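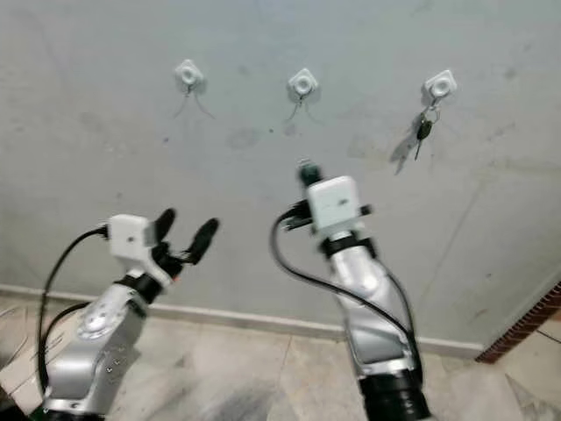
I moved from Resley to Kerkton in May and several people have asked how it's going, so I'm writing it down once and will send them the link.

The short version is that it's going fine. I have a one-bedroom apartment on the second floor, the rent is lower, and I can walk to work. The longer version is mostly about the move itself, which I handled badly, and what I've done with the place so far.

I lived in the Resley house for 20 years. When you've been somewhere that long you stop seeing how much is in it. I thought I had a two-bedroom house with a normal amount of stuff. The man from the moving company walked through it with a clipboard, opened the basement door, looked down the stairs for a while and said he'd have to send a bigger truck. That was when I started getting rid of things, and it was too late to do it properly.

If I did it again I'd begin with the basement and the attic. I began with the kitchen, since it was the room I was standing in, and spent a whole evening deciding between two colanders. Meanwhile there were boxes downstairs I hadn't opened since I bought the house. In the end most of those went to the dump unopened, apart from one that I checked at the last minute. It had my grandmother's letters in it. I don't know what was in the others and I've decided to leave it there.

Selling things was more trouble than it was worth. I listed the dining table, the good armchair, a treadmill and a chest freezer. The table sold. The armchair had three people promise to come get it and none of them did. The treadmill I gave to my cousin, who had to take it apart to get it out the door and still has it in pieces. I ended up leaving the freezer for the buyers, with their permission.

Moving day was long but nothing broke except one lamp. The couch wouldn't go around the landing at the new place. I had measured the doorway and I had measured the couch. I hadn't measured the turn on the stairs. It went back on the truck and then to my sister's garage, and I sat on a folding chair for most of June.

The replacement is a loveseat from Zikico, which cost $449 and came in two boxes. The instructions said 40 minutes and it took me the afternoon. It's firmer than I'd like. I'm told it softens up. The legs were low enough that I couldn't get the vacuum under it, so I put taller ones on, and now it's a little high for shorter visitors. My sister's feet don't touch the floor.

The landlord is Apostolos Zacharopoulos, who owns this building and the one behind it and does most of the repairs himself. He came by the first week to bleed the radiators and went through the lease with me at the kitchen counter, line by line, including the parts I'd have skipped. No holes in the plaster bigger than a thumbtack. No grills on the back porch. Bikes in the shed. I've rented from worse people when I was younger, and I told him I was happy with all of it.

The rule about holes has shaped the place more than I expected. In Resley I had shelves on every wall. Now the books are in two low cases under the window, the pictures lean on top of the cases, and anything that has to hang goes up with adhesive.

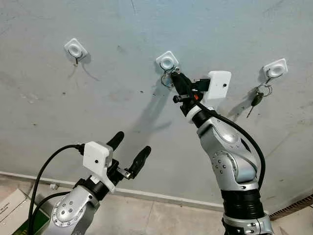 I've kept the walls the color they were. I had plans to ask about painting and then got used to it. The bedroom gets sun until noon, the front room gets it after that, and the kitchen never gets any, so I keep the light on in there. I bought a stronger bulb and it helped.

Sound is the other big change. The house in Resley had a yard on every side and all I ever heard was the neighbor's dog. In Kerkton I can hear the family upstairs come home, and a piano from somewhere, always the same piece, always stopping at the same place. I thought it would bother me and for the first two weeks it did. I slept with a fan running. Then the fan died and I never replaced it.

Work is a twenty-minute walk if I take the river path and a bit less if I stay on the main road. I take the river. I still have the car but I've driven it so little that the battery went flat in August and I had to ask someone downstairs for a jump. I'm thinking of selling it. The insurance is due in the winter, so I'll decide then. The one thing holding me back is the grocery store, which is out by the highway and has no bus.

For bread and most lunches I go to Barbier, on the corner across from the post office. It opens at 7 and the rye is usually gone by nine. They do a lentil soup once the weather turns, and I've had it more times this fall than I'd want to add up. They also have a notice board by the door, where I found the woman who hemmed my curtains and the man who came for the second bookcase I shouldn't have brought.

Meeting people has been slower. I expected that. I'm not much of a joiner and I had two decades of the same neighbors to make me lazy. I signed up for a drawing class at the library and went to three sessions before my knee acted up, and I'll go back after New Year. The people were friendly. My drawing of a pear was bad but everyone could tell it was a pear.

Things I miss about the house: the pantry, the clothesline, the crab apple, and having a door that opened straight onto the grass. I don't miss the gutters, the furnace or the driveway in January. I drove past when I was in Resley for the dentist and the new owners had taken out the front hedge. It looked better, to be fair. I'd been meaning to do that.

Still on the list before the cold sets in: something for the draft under the front door, a proper rug for the bedroom, and getting the last boxes out of my sister's garage, along with the couch if I can find someone who wants it. It's brown, three seats, no tears, and it comes apart only if you have a saw. If you're near Kerkton or Resley and you have wide stairs, send me a message.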